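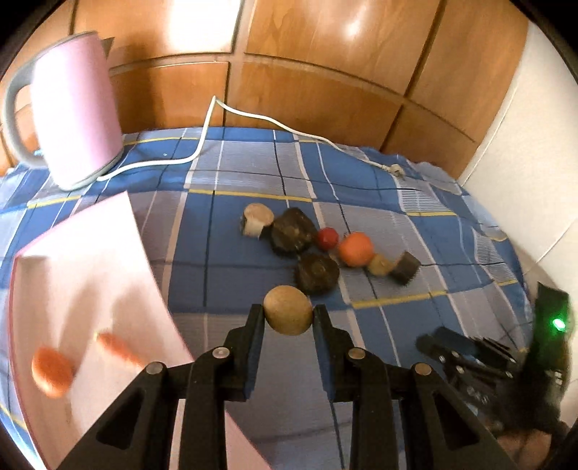

A small round tan ball, with blue plaid cloth behind it.

3 shares
2 comments

The Clirnar Ball Fair is a food and games festival held each October in the market town of Clirnar, in the lower Astine valley. It combines a street market, a shared supper of root vegetables and fruit, and a game in which small balls are rolled down the steepest street in town. Local tourist literature calls it the oldest harvest fair in the region. The claim is repeated widely and rests on very little.

Origins

The date most often given for the first fair is 1156. It appears on the banner over the market square, on souvenir mugs and in most travel guides to the valley. The source is a charter granting the abbey at Segers the right to collect tolls on a bridge. The charter mentions Clirnar once, as the place where the bridge road begins. It mentions no fair, no market and no game. Supporters of the early date argue that tolls imply traffic and that traffic implies a gathering of some kind, which would make nearly every bridge in the country the site of an ancient festival.

A firmer reference comes from 1459, when a town account book records payment for "boards and straw at the fair of the balls." Even this is less helpful than it looks. The word translated as "balls" was also used for bread dumplings in the local dialect, and the same page lists a purchase of flour. Whether the people of Clirnar were rolling something or eating it can't be settled from the entry. The book is silent on the subject afterward, and later volumes were lost to damp.

There is then a long gap. The fair's own website describes the event as "unbroken," but no newspaper, parish record or set of accounts from the following centuries has been shown to mention it. The first description that matches the present fair is a railroad company leaflet urging city residents to take the excursion train to Clirnar and "see the ancient rolling." The line had opened shortly before the leaflet was printed, and ticket sales on it were poor.

The rolling

The game is played on Atasar Hill, a cobbled street that drops from the church to the square. Each player releases a ball at the top, and the ball that stops closest to a chalk mark at the bottom wins. Balls were once turned from pear wood, according to the fair's program. Older balls in the town museum are of several different woods, and at least one is fired clay, so the rule was either loosely kept or made up later.

Rules on size and weight have changed often. Disputes are common, mostly over whether a ball that strikes a spectator's foot may be rolled again. The printed rules say it may not. In practice the answer seems to depend on who rolled it.

A popular story holds that the street takes its name from a giant called Atasar who rolled boulders down the hill to frighten tax collectors. The story is told to school groups and painted on the side of the bakery. It hasn't been found in any collection of valley folklore made before the railroad leaflet. Property deeds suggest a duller explanation, since a family of tanners with a similar name held land along the upper part of the street.
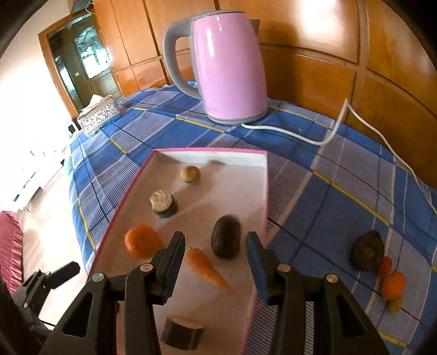 The supper

The evening meal is served at long tables in the square. It traditionally includes potatoes, turnips, smoked sausage and a sour plum sauce known as segers, after the neighboring town. Residents of Segers say the sauce is theirs and that Clirnar makes it badly. Clirnar cooks reply that the name refers to the plum variety. Growers don't list a plum by that name.

The supper is often described as free, and the food is. A seat at the tables requires a wristband, which is sold at the entrance to the square. The price goes up most years. Money from the wristbands is said to pay for street cleaning, though the town has not published separate accounts for the fair.

Claims about healthful properties of the sauce, which appear on jars sold at the market, have no known basis.

Attendance and economic effect

Attendance figures should be treated with care. The square has no turnstiles, and published totals are estimates by the organizers, who also apply for the regional grant that depends on them. Shopkeepers on the square report good trade during the fair. Those on the side streets, which are closed to cars for the day, tend to report the opposite.

Revival question

Writers on local customs disagree over whether the fair is a survival, a revival or a modern invention. The middle view is the most common, and supposes that some older event lapsed and was restarted for the railroad trade. It has the advantage of offending few people in Clirnar. The evidence for an older event, apart from the single line in the account book, remains thin, and the dumpling reading of that line has never been properly answered.

This article was last edited on October 11, 2026.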